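Brandach Hands the Empties to a Robot Arm, Keeps the People

CHISHOLM, 21 Mar 2024 - Brandach, which sorts returned drink containers for 162 shops and cafes, will put robot arms on its small-lot sorting tables in October. The job consists of picking up a can or a bottle and putting it in the right cup, and then doing that until lunch.

Sorters at the Chisholm site have been teaching the arm themselves for 30 weeks, in a project called Falamden. Cans go with cans, bottles go with bottles, and tape on the tabletop marks where things start out.

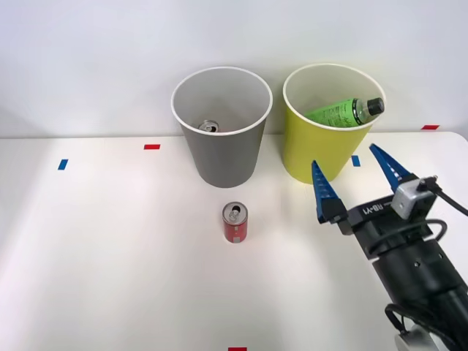
The sorters picked the training items, and they have been hard on the arm. They report that it takes criticism well.

No jobs are being cut. The 20 people now on the small-lot tables will move to inspection, machine setup and customer claims, after 40 hours of paid training each. Claims is the department that hears from cafes who believe they returned more bottles than they did, and applications for it have been modest.

Staff asked for two changes to the first plan and got both. Any sorter can stop an arm without asking a supervisor, and output figures from the arms will not be used to set targets for people. A third request, that the arm take a turn cleaning the break room fridge, is under review.

The Skundilby site will follow once Chisholm has run through a full holiday season, when the empties arrive in quantity and often sticky.

Press contact: Brandach media desk, Chisholm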